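Search this site Search

Print | E-mail this page

Rircombe Tenants' Association
Minutes, July meeting, 7 p.m.

Present: Anathi Kruger (chair), Oratile Sithole, Refilwe Sithole, Rommel Javier. Absent: Khanyisile Oosthuizen.

June minutes approved with one fix - the Halliday Street drain is the city's job.
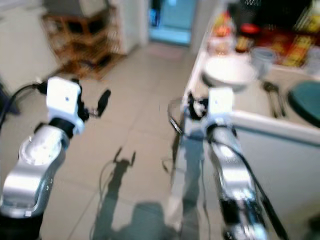 Parking. Rommel read out 2 complaints regarding the Idden lot. Anathi will write to the owners.

Summer picnic. Balance is $183. Refilwe asked for 6 folding tables. Agreed.

Newsletter. Oratile to get a price for 2000 copies.

Closed 8:15 p.m.

Share (2) | Comments (6)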